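February 14, 2021

Still on the Hiritz planner. Nkrumah Akpalu swears the new release handles thin rods.
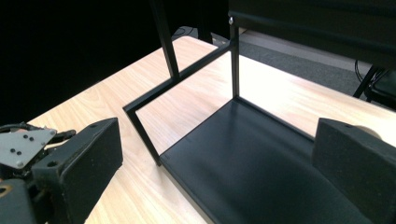 *Black frame on the wood tabletop, between the finger pads.*

I doubt it. Black rods, black plate with a shine on it, dark backdrop — what is the depth filter meant to hold on to? I replayed 110 logged approaches and the planner called 2 of them blocked. It seems to treat the gaps and the rods as the same thing. Raised the point cutoff to 200, no real change. Will ask Nkrumah which logs he tuned on.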